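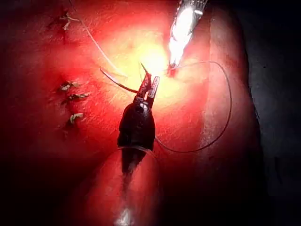 Instrument with its jaws slightly open, against a lit tissue surface.

Is a greens powder doing anything that a bag of frozen spinach wouldn't?

Asked by Mingxuan Tian, Aug 8, 2022
Filed under: Food and nutrition > Supplements and powders

My sister has started taking a greens powder called Trokico and wants me to go halves on a subscription. It's £27 a tub. The front of the tub says it "supports natural vitality" and the back has a long list of things like spirulina, wheatgrass, barley grass, beetroot, kale, something from a mushroom and a "digestive enzyme complex". She has a scoop in water every morning, pulls a face, and tells me she has more energy.

I'm not against it if it works. I eat fairly badly in the week, mostly sandwiches and whatever is quick, and I know I don't get enough veg. But I've read the label twice and I still can't tell how much of anything is in it. All the green stuff is lumped together as one "blend" with one weight next to it. I emailed the company and they wrote back that the exact amounts were part of their recipe and they couldn't share them, but that I could look at the 3382 reviews on the site. I did look at a fair number and they all say the same thing in the same way, which made me less keen than I was before.

So what I'd like to know is:

Does dried and powdered veg keep its vitamins, or is most of it gone by the time it's in the tub?

Can a scoop really count as one of your portions of fruit and veg? The advert hints at it without saying it.

Is there any harm in it? She takes a multivitamin as well, and our dad has now asked to try some. He's on warfarin, if that matters.

I'd rather hear from people who have looked into it than people who sell it, please. Last time I asked something here I got a discount code.

Augustina Gyamfi
I'll start with your dad, as that part does matter. Leafy greens are high in vitamin K, and vitamin K works against warfarin. People on it are normally told to keep their greens fairly steady from week to week, and a sudden daily scoop of concentrated kale and grasses is the opposite of steady. He should speak to his pharmacist or the clinic that does his blood tests before he has any, and take the tub with him so they can read the label. If the label doesn't say how much vitamin K is in it, I'd take that as a no.

Now the rest. I used to do the ordering for a health food shop in Reder, so I've stood in front of a lot of these tubs and listened to a lot of reps.

Drying does lose some things and keep others. Vitamin C is the one that suffers most, from heat and air and just sitting about. Minerals don't go anywhere, so whatever iron or magnesium was in the leaf is still in the powder. Fibre depends on whether they dried the whole leaf or squeezed the juice out and dried that. Wheatgrass and barley grass are often sold as juice powders, and then there's hardly any fibre left. Look at the fibre line in the nutrition table and do the sum for one scoop instead of per 100g. It's usually tiny.

What you'll often find is that the impressive numbers on the side (so many per cent of your daily vitamin C, zinc, B12 and so on) come from ordinary vitamins added to the mix. Nothing wrong with that, it's the same stuff as in a cheap tablet, but then you're paying for a cheap tablet with lawn in it. Check the ingredients for names like ascorbic acid or zinc citrate. If they are there, that's your answer about where the vitamins come from. It also means your sister may be doubling up with her multivitamin. For most of them that only means expensive wee, but vitamin A and a few others can build up, so she should add the two labels together and see what it comes to.

On the blend: they list ingredients in order of weight, so the first couple will be most of it and the ones at the end could be a pinch. The mushroom is always at the end. When I was ordering, we stocked one from Vanhove where the fancy berry on the front of the packet came after the flavouring in the list. I asked the rep how much berry there was and he said "a meaningful amount". Meaningful to whom, he didn't say. We sold plenty of it all the same.

As for portions, no, I wouldn't count it. A portion of veg is about eating the food, with the bulk and the water and the fibre. A scoop weighs next to nothing.

I can't tell you why your sister has more energy. She may be drinking a big glass of water first thing when she didn't before. She may have begun having breakfast. She may feel better for having spent the money. I've never managed to talk anyone out of a powder by arguing with how they feel, and I wouldn't try it with a sister.

For your money, frozen spinach and frozen peas will go in anything you can heat up, and tinned tomatoes and beans do for the rest. If lunch is always a sandwich, put grated carrot in it. It's dull advice and there's no subscription.

plumjam
been using the Jonder one since last September and I think its great, tastes of grass but you get used to it. mix with apple juice not water. my nails are much better. you can't really say it's a con if you haven't tried it, the body knows what it needs. it comes in a 500 g bag so lasts ages. dont know about the warfarin

Augustina Gyamfi
Replying to plumjam: I did try it, we had the sample sachets in the back of the shop and I went through a box. Nothing happened to my nails either way. And please nobody mix it with apple juice and then tell me it's low in sugar.

Mingxuan Tian
Thanks both. I went back to the tub and you were right, ascorbic acid is in there, and so is zinc citrate. The fibre for one scoop is less than a gram. There's no vitamin K figure anywhere so I've told Dad to leave it alone and he's going to mention it at his next blood test, mainly so that he can say I made a fuss.

I've told my sister I'm out of the subscription. She says I'll change my mind when I see the results. I asked what results and she said to give it another month. Still don't know what the enzymes are meant to be doing, if anyone wants to have a go at that one.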